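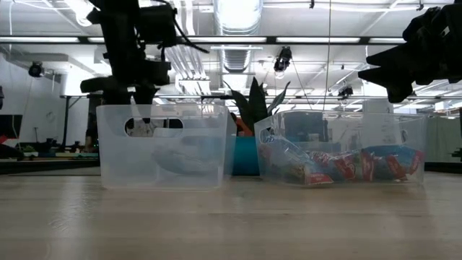
Snack bins on the sorting table, right bin with stock, plant between.

Ticket 2592
Site: Turnmont workshop
Category: Supplies / break stock
Opened: Dec 27, 2022
Status: Pending restock

Issue
Stock sheet lists 13 snack bags on hand. Shelf count does not match. Requester reports the sheet was correct before the bins were moved from the Larnton cabinet to the table.

Checks
1. Sheet formula reviewed. No error found. Last edit was a manual entry.
2. Right bin: bags in red, white and blue packaging, jumbled along the bottom. Red labels can be read through the side, but overlapping bags hide each other. Counting through the plastic is not reliable.
3. Left bin: mostly empty. Something faint and grayish blue shows low down through the wall, either a small item or a reflection. Not confirmed. Lift the bin and look in from the top before entering zero.
4. Plant in the teal pot left in place. It does not block the handle cutouts.

Cause
Previous counts were taken from the side without emptying the bin. The sheet also has one row for both bins.

Fix
Row split into left and right. Count procedure changed: empty the bin onto the table, count, refill with bags standing on edge, labels out. Reorder point set to 3 bags per bin. Next Lilden order is one case of 60, charged to the Maes supply code.

Open items
Recount of both bins. Bin labels not printed yet. Close ticket when the two rows match the recount.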